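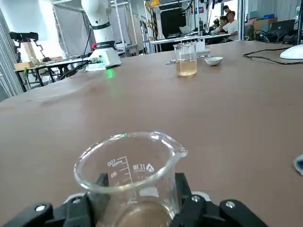

染色ノート 2021年10月9日 晴れ、北側の窓だけ結露

クルミ果皮染め、Brannigan向けの続き。前回のページは茶色いしみで読めなくなっているので、条件を最初から書き直す。しみの色だけなら前回がいちばん濃く、むらなく、しかも堅牢だった。紙には毎回成功する。

目的は、Brannigan(例の膝掛け復元の件)の縞のうち、見本布の三番目にある焦げ茶を出すこと。注文書の表現は「古い革のような、しかし暗すぎない、温かいが赤くはない茶」。どの古い革かは書いていない。先方の担当に電話したら「見ればわかります」と言われたが、見てもわからないから電話している。

糸
Niltauの梳毛二本撚り、生成り。かせで合計585 g。ラベルには精練済みとあるが、ぬるま湯に沈めようとすると四隅が浮く。浮くということは油が残っているということで、前にも同じ目に遭っている。中性洗剤で洗い直し、すすぎを三回。すすぎ水が濁らなくなるまで、と書きたいところだが、夕方の台所の明かりでは濁りの有無など気分の問題だ。三回でやめた。

洗ったかせはそのまま一晩水に漬けた。昨年、ここを半日で切り上げた回は、結び目の内側が白く残った。縛りひもは今回ゆるい8の字に替えてある。端の結びは赤い木綿糸。染まってしまえば区別はつかなくなるが、結んだときは気分がよい。

染料
冷凍の青い果皮 839 g(先月拾ったもの。冷凍庫の奥でアイスクリームの隣に居座っていたやつ)
乾燥果皮 254 g(昨年分、紙袋保存、虫なし、かびなし、少々ほこりあり)

青と乾燥を混ぜるかどうかは昨夜まで迷った。手引書を三冊見たら、青がよい、乾燥がよい、どちらでも同じ、ときれいに割れていた。そこで今回は混ぜずに浴を2つに分ける。Aが青、Bが乾燥。かせも同じ太さになるように分けた。重さで比べる実験にはなっていない。果皮の水分量が違いすぎるので、最初から諦めている。後で読む人、ここに異議を書き込まないこと。余白がもったいない。

はかりはAstanexの古いほう。新しいほうは電池の蓋がまた行方不明になっている。古いほうは置く場所によって機嫌が変わるので、流しの右、タイルの継ぎ目をまたがない位置で使う。分銅で確認済み。

抽出
昨日の夕方から水に漬けておき、今朝から加熱。沸騰はさせない。鍋の縁に細かい泡がつき、湯気がまっすぐ立つあたりで保つ。Aはふたを取った瞬間に、濡れた納屋に胡椒をまいたような匂いがした。Bは紅茶に近い。二つの鍋に挟まれて立っていると、納屋で紅茶を飲んでいる気になる。昼はパンにした。味はよくわからなかった。

一時間半で火を止め、布で漉した。Aの漉し布が目詰まりして、途中で二重を一重に変更。細かいかすが浴に少し入ったはずだ。かすが糸につくと乾いてから払うのが面倒なので、染めの前にもう一度、古いカーテン地で漉した。これは速い。最初からカーテンを使えばよかったのだが、最初に使うと決めていた晒しのほうが道具らしく見えたのである。

染め
媒染なし。クルミは媒染がいらないので気が楽だと本にはある。気が楽なのは事実で、そのぶん失敗を媒染のせいにもできない。

糸を軽く絞って、ぬるい浴に入れ、そこからゆっくり上げる。Aは入れてすぐ黄緑がかった茶になり、かなり不安になった。前回のメモに「最初は黄緑。騒ぐな」と自分の字で書いてあったのを、しみの隙間に見つけて騒ぐのをやめた。十五分ほどで緑みが引き、三十分で普通の茶。Bは初めから落ち着いた薄茶で、そのまま一時間たっても薄茶だった。頑固というか、やる気がないというか。

両方とも火を止めて浴の中で放冷。糸を空気に出すと酸化で少し濃くなるので、途中で一度引き上げて、かせを繰って戻した。手袋の右に穴。親指の爪が茶色になった。見本布の三番目より、こちらのほうが先方の希望に近い。

鉄の小試験
Bがこのままでは足りないので、残り糸の短い束を使って鉄で暗くできるか試した。鉄液は四月に仕込んだ酢と古釘のもの。瓶の底に沈んだものはかき混ぜず、上のほうだけ取った。

・一滴 変化がわからない。目を細めればわかる、という程度で、目を細めればたいていのことはわかる。
・数滴 茶が少し沈む。赤みも減った。これは使える。
・小さじ一杯 灰色に転ぶ。お通夜の靴下。
・小さじ一杯を入れたまま昼食後まで放置 糸がごわついた。鉄は羊毛を傷めるので当然なのだが、当然のことを確かめるために束を一つ使った。

本番のBには「数滴」の比率で掛けることにする。ただし色の確認は必ず水洗い後。浴の中で決めると毎回だまされる。

Desmond Wojcikとのやりとり
午後にDesmond Wojcikが見本帳を返しに来た。Drevanceの織り場は日当たりがよすぎて、窓側の棚に出しておいたクルミの見本が一夏で黄みに寄ったらしい。見せてもらうと、厚紙で隠れていた半分との差がはっきり出ていた。こちらはクルミの耐光性を「良好」と書いて渡している。彼は何も言わず、その「良好」の字を指でとんとんと叩いて帰った。

訂正。耐光性は「室内の奥のほうでは良好」。
差が出たのは乾燥果皮のかせで、青い果皮の分は窓側に置いていなかったとのこと。比較にならない。次はA、B、B+鉄の三種を同じ厚紙に巻いて、片側を覆って渡す。どの棚に置くかも書いて渡す。厚紙の色は白にする。前のは黄ばんだ厚紙で、糸が変わったのか紙が変わったのか、途中で二人とも自信がなくなった。

夕方の状態
A:水洗い三回で色の出が止まった。陰干し中。濡れた状態で見本より暗い。乾けば一段上がる見込み。結び目の内側まで入っている(8の字、よし)。赤い木綿糸は予想通りどこかへ消え、かせの端を探すのに手間取った。次回は太い白のひもにする。茶色にはなるが太い。
B:鉄はまだ。浴の中で一晩。ふたをして、ふたに「食べ物ではない」と貼った。以前、貼らなかった日に味見をした人がいる。字が違うので誰とは書かない。

残り浴はAのほうがまだ濃い。捨てるには惜しいので瓶に取り、冷蔵庫の下段へ。二番浴でBを重ねる案もあるが、それをやると分けた意味がなくなる。朝まで考える。たぶんやる。

果皮のかすは水気を切って新聞に広げた。庭に入れると下草が弱ると聞くので、花壇には入れないこと。ごみの日まで物置の棚の下。

明日
Aの乾きを午前の光で見る。電灯の下では見ない。
Bに鉄、数滴の比率。洗ってから判断。
手袋を買う。右だけは売っていないので両方。
Niltauに精練のことを問い合わせる。文面は腹を立てずに書く。下書きは二行目で腹を立てていたので破棄。
鉄液の瓶のラベルを書き直す(「四月」の字が錆で読めなくなりかけている)。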